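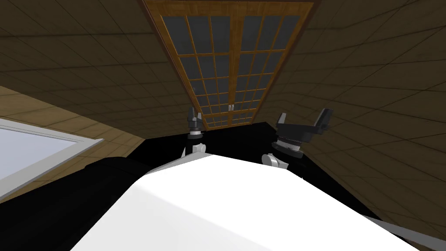
List: Stodstead cell users
Date: 27 October 2026
Subject: Re: left gripper does not follow after scene reload

On the report quoted below: I can reproduce it on our copy of the Fleltomen room. The fault is in the cell setup and the gripper model is fine. The fix takes a few minutes, but the order of the steps matters.

> We moved our two-arm cell from the old room to Fleltomen in
> March and it ran well until the last reload. Now the right
> gripper obeys open and close. The left one opens at startup
> and then stays there. No error in the log, except line 323:
> "joint group rebound, using default". Arms move normally on
> both sides. Reinstalling the Lendberg driver made no
> difference. Is the finger joint damaged in the robot file,
> or is it something in the room?

Line 323 is the one to look at. When a room is reloaded with the robot already in it, the Lendberg driver binds the joint groups again by position in the list. The Fleltomen room adds its door leaves ahead of the robot, so the list shifts. The arms are bound by name and come through it. The left finger group is bound by number and ends up pointing at a door joint that is locked. The command is accepted, the locked joint ignores it, and no error is raised.

Repair

1. Stop the cell. Do not just pause it. A paused cell keeps the old binding in memory.

2. Open the cell file and find the gripper block. The left entry will have "group: 8" or some other number. Replace the number with the full name of the group, spelled as in the robot file. Do the same on the right, even if it works today.

3. Set the finger command rate back to 20 if you changed it while hunting for the fault. Higher values do no good with this driver and fill the log.

4. Load the room first, then the robot. Wait for the "ready" line before sending anything.

5. Send close to the left side only and leave the right side open. In the body view, past the white shell, the left fingers should be close together and the right pair spread. Look at the fingers themselves – the state readout shows the commanded value and will say "closed" in either case. 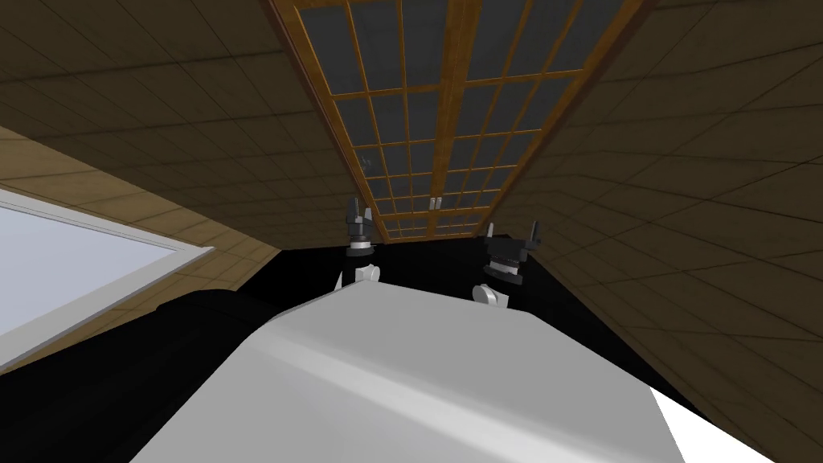

6. Send open to the left and close to the right, and check the same way. If both sides move on one command, you have pasted the same group name twice.

7. Reload the room once with the robot in place, then repeat step 5. The rebound message should be gone from the log.

8. Run 3000 idle steps and check that neither side drifts. Ours did not.

Upkeep

Keep the cell file under version control along with the room file. We had a second cell, Bhutto, with the same fault sitting in it for months, and it stayed hidden because that room has no jointed parts. Any room with doors or drawers can bring it out.

If step 7 still gives the rebound message, post the gripper block and the first part of the log to the list. Please leave out the mesh section, as the archive rejects long attachments.

Stodstead cell maintenance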